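프라라테로(Praratero) 음성 비서 과제 중간 진행 보고
2019년 1월 7일

안녕하세요, 새해 인사 겸 중간 보고 드립니다. 양식대로 딱딱하게 쓰려다가 지난번에 편하게 써도 된다고 하셔서 그냥 제 말투로 적을게요. 숫자는 뒤에 붙인 표에 다 있고, 여기서는 그 사이 무슨 일이 있었는지 위주로 말씀드리겠습니다.

먼저 제일 궁금해하실 의도 분류기부터요. 사용자가 한 말이 "타이머 맞춰 줘"인지 "조리법 읽어 줘"인지 가려내는 부분인데, 검증용 문장에서 정확도가 드디어 90퍼센트를 넘겼습니다! 11월까지만 해도 여기서 꽤 헤맸거든요. 원인은 모델 쪽이 아니라 데이터 쪽에 있었어요. 반말 문장이 거의 없었던 겁니다. 집에서 기계한테 꼬박꼬박 존댓말 쓰는 분이 얼마나 되겠어요. 그래서 문장을 3,000개 새로 모아서 다시 라벨을 붙였고, 그 뒤로 눈에 띄게 좋아졌습니다. 의도 종류도 처음 계획서에는 10개였는데 "불 줄여"랑 "온도 낮춰"를 하나로 합쳐서 지금은 9개로 갑니다. 계획 변경이니 승인이 필요하면 알려 주세요.
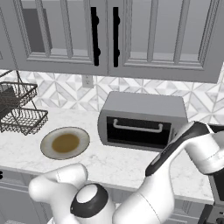
그림 1. 회색 상부장과 기하무늬 대리석 백스플래시 (렌더링)

음성 인식 엔진은 여전히 후라(Hura)를 쓰고 있습니다. 조용한 데서는 정말 잘 알아들어요. 문제는 환풍기나 물소리가 섞일 때인데, 특히 "아니"와 "안 이"처럼 짧은 말이 자꾸 엉킵니다. 부정어를 놓치면 정반대로 움직이게 되니까 저는 이걸 남은 기간의 제일 큰 숙제로 보고 있어요. 잡음 섞은 녹음을 학습에 넣는 방법을 먼저 해 보고, 그래도 안 되면 위험한 명령은 한 번 되묻게 할 생각입니다. 되묻는 게 귀찮다는 의견이 팀 안에서도 있긴 한데(저도 좀 귀찮긴 해요), 가스 관련 명령만큼은 양보하지 않으려고요.

대화 이어 가기 기능은 솔직히 계획보다 늦었습니다. "그거 말고 아까 거"라고 하면 그 '아까 거'가 뭔지 찾아야 하는데, 한국어는 주어도 빼고 목적어도 빼니까 영어 자료로 공부한 방식이 그대로 안 통하더라고요. 고르바니(Ghorbani) 쪽에서 공유해 준 대화 기록 덕분에 두 번째 발화까지는 제법 따라갑니다. 세 번째부터는 아직 엉뚱한 대답이 나옵니다. 일정표에서는 이 항목만 한 단계 뒤로 밀었고, 나머지는 그대로예요.
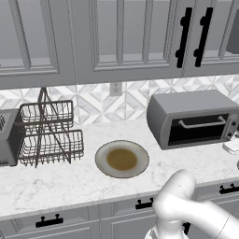

그림 2. 대리석 조리대와 오른쪽 아래에서 들어온 흰색 로봇 팔 (렌더링)

개인정보 이야기도 빼놓을 수 없겠죠. 녹음 원본은 라벨 작업이 끝나면 지우고 글로 옮긴 것만 남기고 있습니다. 동의서 문구가 너무 어렵다는 말을 들어서 한 장짜리로 다시 썼어요. 읽어 보시면 아시겠지만 '인공지능'이라는 말이 딱 한 번 나옵니다. 대신 무엇을 녹음하고 언제 지우는지를 맨 위로 올렸습니다. 새 동의서는 따로 메일로 보내 드릴게요.

예산은 인건비가 계획대로 나갔고, 서버 비용이 조금 남았습니다. 학습을 밤에 몰아서 돌린 게 생각보다 효과가 컸어요. 남은 돈은 녹음 참여자 사례비로 돌리고 싶은데, 항목 간 전용이라 확인 부탁드립니다. 보바르(Vovard) 장비 임대는 다음 분기까지 연장해 두었고 추가 비용은 없습니다. 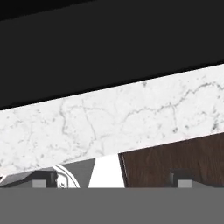
다음 분기에는 잡음 대응을 제일 먼저 하고, 그다음에 사투리 문장을 모을 계획입니다. 사투리는 계획서에 없던 건데요, 시험 삼아 몇 문장 넣어 봤더니 분류기가 전부 "조리법 읽어 줘"로 보내 버려서 그냥 넘어갈 수가 없었습니다. 범위를 너무 넓히면 또 늦어질 테니 우선 경상도 말만 해 보려고 해요.

부탁드릴 건 의도 종류 변경 승인이랑 예산 전용 확인이에요. 예산 쪽은 사례비 지급 때문에 조금 급하니 먼저 봐 주시면 정말 감사하겠습니다. 표에서 이상한 숫자가 보이면 바로 연락 주세요!

프라라테로 과제 담당 드림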